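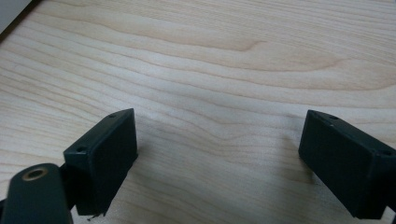
Table top, pale wood, grain running more or less left to right

Subject: Re: [parish-zines] Printing the Advent booklet, and a question about psalms

On Thursday, the person who runs the Aasen list wrote:

> We have 46 pages of material for the Advent booklet and a budget that
> covers maybe half of that. The ministers want a psalm for every day. The
> artist wants full-page drawings. Our printer, Kimex, wants the files by
> the end of next week and will not budge.
>
> Has anyone here done a daily booklet that people kept reading past the
> first Sunday? And did you print the psalms in full or just give the
> reference? We are split down the middle and the emails are getting
> polite in a way I don't like.

Polite emails are a bad sign. When ours reached "with every blessing" at the top as well as the bottom, I knew we were in trouble.

We've done two of these at Ekavano, one for Lent and one for Advent, so I can tell you how both went. The Lent one printed every psalm in full. It was a handsome thing and it weighed about as much as a hymnal. We ordered 1000 copies, because the price break was at 1000 and we are weak people. By Easter there were 944 left in the boiler room, and I have been using them to level the bookcase in the vestry ever since. If you'd like any, they're yours. I will drive them over. I will pay the tolls.

The Advent one gave the reference and one line. You get the psalm number, a single verse set large, and then the drawing gets the rest of the page. People who wanted the whole psalm looked it up, and people who didn't had at least read one verse, which is one more than they'd read of the Lent booklet. We printed a much smaller run and went back for more in the second week.

Some complaints did come in. Two were from people who felt a verse on its own was taking scripture out of context, and I have some sympathy. Psalm 137 is the obvious case. You can't stop at the harps in the willows and pretend the ending isn't there. We gave that one a full spread and printed all nine verses, and the artist drew the river and left the last verse on a page with no picture. It's the page people still bring up with me at coffee hour, usually while I'm holding something hot.

On whether anyone reads past the first Sunday: a few things helped. We left the dates off and numbered the days, so anyone who fell behind could pick it up again without feeling they'd been marked absent. Each entry was short enough to read while the toast was in. And we made every Saturday a drawing with no words at all. The clergy were nervous about that. One of them asked what people were supposed to do with it. Look at it, I said, and he wrote that down.

For the layout we used Pedum, which is free and behaves like it. Save often. It does not like curly quotes in text pasted from an email, and it will turn every one of them into a small box, and you will not see this until proof. If Kimex is the same Kimex we used, ask them to send a paper proof and not just the PDF. Their grays come out darker than they look on a screen, and our artist's soft December sky arrived looking like the end of the world. Seasonal, I suppose, but it was meant for the Annunciation.

As for your 46 pages, I'd cut the introduction first. Ours ran to four pages in the Lent booklet and explained what Lent was to people who had picked up a booklet about Lent. The Advent one had 10 lines inside the front cover, and two of those were the office phone number and where to leave the empty cups.

Also check the copyright on whichever translation you're using before you set anything in full. Some publishers let you quote a fair amount without asking and some want a letter. We asked in February for the Lent booklet, which was cutting it fine, and the permission came through after the files had gone off. We would have had to paste over every page by hand if they'd said no.

I can send you the Pedum file from the Advent one if it's any use as a template. Take the drawings out first, please, they belong to the artist. And let me know about those boxes in the boiler room.

Peace, and shorter emails,
Ekavano parish office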